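Oct 23, 2018

I have given up paper shopping lists. I kept them for years on the back of old envelopes, stuck to the fridge with a magnet, and I liked them. The trouble was that I left them on the fridge. I would get to Albers, stand by the potatoes and try to remember whether it was onions or garlic we had run out of.

So since January I have planned the whole week's meals in one go and kept the list on my phone. I write down seven dinners, check the cupboards, and then order the heavy things for delivery - flour, tins, washing powder. The rest I buy on foot. The first month was dull because I kept picking the same soup. Now I have a note with the meals we liked and I go down it in order, more or less.

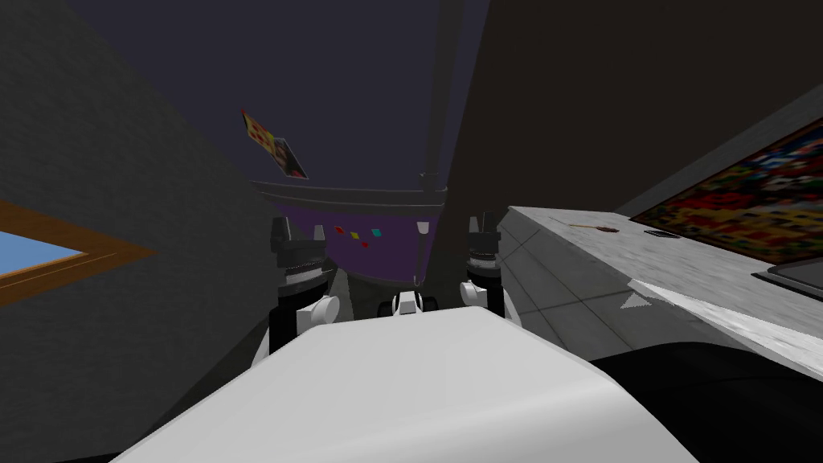

Ildikó wrote to me after the last post that seven dinners is too many and that she plans three, then eats whatever is left over. She also thinks a strict plan makes people buy herbs they use once. She has a point about the herbs. I threw away most of a bunch of dill last week.

I tried her way for a fortnight and ended up in the shop nearly every evening, so I went back to seven. I do leave one of them blank now, usually the last, and that is where the leftovers go. Frozen peas and eggs cover the rest.

Next I want to sort out the freezer. There are boxes at the bottom without labels, and I think one is plum compote - it might be beetroot.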